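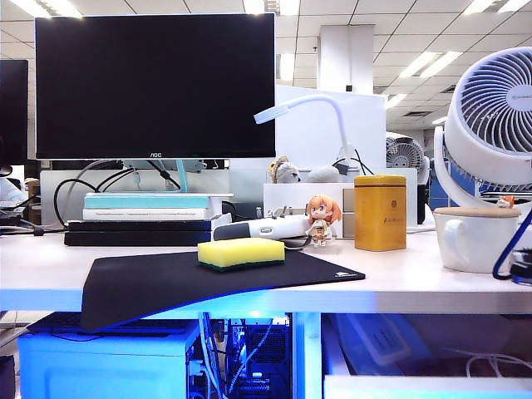

Ticket 1163: Read-aloud picture book stops turning pages after page 8

Reading time: 3 minutes

Product: Grerklow reader, school edition
Title affected: "Tesodholm and the Long Winter" (picture book, ages 4 to 7)
Opened by: Aqeel Usmani, content support
Status: Fixed, waiting for one confirmation

Problem as reported

A teacher at Gilani primary school wrote to us in March. She reads the book with her class using the read-aloud mode. The voice reads pages 1 to 8 correctly and the pages turn alone. After page 8 the voice continues with the text of page 9, but the picture of page 8 stays on the screen. The children hear about the boat and they look at the kitchen. If she touches the arrow, the page turns, but then the voice starts again from the beginning of the book.

She also asked if the book can be read without the voice. Yes, it can. I sent her the steps and she uses the book like this for now.

What I tried

9:40 – Opened the book in the school edition, read-aloud on, English. Same problem at page 8.

9:55 – Opened the same book in the home edition. No problem, all pages turn until the end.

10:10 – Removed the download and installed it again. Problem is still there.

10:30 – Changed the reading speed to slow. The page stops at the same place, so the speed is not the cause.

11:15 – Tried 3 other picture books from the same publisher, Rurkton. All of them work well. I think this means the reader itself is healthy and we should look at the book file.

13:20 – Compared the timing file of the two editions. The home edition has a page mark at the end of page 8. In the school edition this mark is missing. The mark for page 9 is there, but it has the number 8 again, so the reader believes it is already on the correct page.

Cause

Rurkton sent a new version of the school edition with a glossary for the difficult words (harbor, lantern, sledge and others). Pages 8 and 9 are one wide picture in the printed book. When the glossary was added, somebody joined these two pages in the timing file, but in the book file they are still separate.

Fix

I wrote to Rurkton and they agreed that the pages should stay separate. Their corrected timing file came the same afternoon. I loaded it in the test library and listened to the complete book two times, once at normal speed and once at slow speed. Pages turn correctly. The glossary words open and close and the voice waits for them, as it should.

The new file is now in the school library. 217 schools have this book, and they receive the correction when the reader is next connected. It is not necessary to delete anything. Bookmarks and class notes stay in their place.

Still open

– The teacher has not answered yet if it works in her classroom. I will keep the ticket open until she does.
– The Spanish voice has its own timing file. I did not check it. Please can someone who knows the language listen to pages 7 to 10?
– The back cover says "28 pages" but the reader shows 30, because it counts the cover and the glossary. This is a different matter and I will open a separate ticket.

Aqeel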